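Section 4. Gripper pads and grip check, bench cell (Tristthorpe)

Read this section before you change the pads, even if you have done it before. The Kuvico leaflet that came with the gripper covers the same job in half a page and makes it sound quicker than it is. Where the leaflet and this guide disagree, follow this guide until somebody shows us a reason not to.

4.1 When to change the pads

The leaflet says to change pads on a fixed count of cycles. We have not found the count much use. Pads that spend their life on fuse blocks go dull at the tip, and pads that spend it on clear plastic pick up a film and start to slide long before the texture has worn down. Look at them at the start of each week and change them if the pattern is smooth to a fingernail anywhere in the middle of the pad.

Change both pads together. One new pad and one old one will pull a thin-walled part sideways as the fingers close.

4.2 Fitting

1. Send the arm to the service position and press the stop button. Wait for the fingers to go slack.

2. Undo the two screws on the back of each finger. Keep them apart from the finger screws, which are longer and will go in far enough to do harm.

3. Lift off the old pad. If it sticks, work it off with a plastic scraper.

4. Wipe the bare face with a dry cloth. Alcohol is allowed, whatever the label on the old tin says, but let it dry fully before going on.

5. Seat the new pad and tighten both screws by hand, then a quarter turn more.

CAUTION: Do not use thread glue. The Clasomdale supplier recommends it and also sells it. We spent a Sunday drilling out screws after taking that advice.

4.3 Grip check on a clear container

The self-test on the controller will report "GRIP OK" as soon as the fingers meet any resistance. It would pass on a folded glove. Treat it as a sign that the motor works and do the check below by hand.

6. Release the stop button and select Manual, slow speed.

7. Bring the open fingers down either side of the container and close them at the lowest force setting. Both pads should touch the walls flat, over their full face.
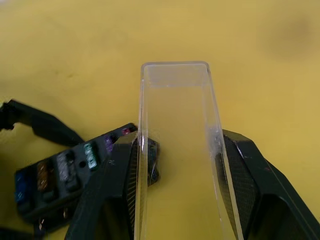 8. Look through the wall at each pad in turn. A pad that touches along one edge only has been seated crooked, so open the fingers and go back to step 5. Raising the force will flatten it for a while and hide the fault.

9. Raise the container 200 mm and hold it there for 3 minutes. Mark the wall at the top of one pad with a wax pencil before you lift, and compare afterwards. Any creep at all is a fail.

NOTE: The wrist camera is a poor judge of clear plastic. Bright streaks on the walls have been logged as cracks and real cracks have gone through unmarked. If the screen says one thing and your eyes at the bench say another, trust your eyes and write down both.

4.4 Keeping the bench in order

Keep cables out of the path of the fingers. A wire caught under a finger can shift the part on the next move, and the controller will blame the pads.

Smudges on the bench top do not matter to the grip. They may matter to the part finder, though the evidence we were given for this was one chart with no scale on it. Wipe the top down at the end of the shift and leave it at that.

4.5 If the check fails twice

Stop and leave the cell in Manual. Do not load the Tamošiūnaitė force table to get through the shift. It was drawn up for solid parts and nothing in it has been tried here on thin walls. Tell Kamrul Ranasinghe which pads were fitted, the force setting and how far the mark moved. "It slipped" is not enough for him to order parts on.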